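Home | Boats | Log | About

Last updated 11th May

So I finally bought the outboard! Elias Issa had it listed at 983, I offered 859 (cheeky, I know) and he said yes before I'd even finished my coffee. It's going on Brutau, my little day sailer, who has been under her cover at the marina since March.

The new bracket was another 149 and took me 2 evenings to fit, mostly because I drilled the first hole too low and had to fill it with epoxy. Ugh.
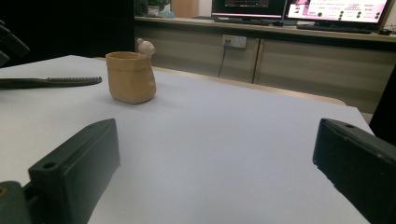
Next up is the fuel line, and then I want to motor her over to the Nellolus dock and back, just to see how she steers with that weight on the stern.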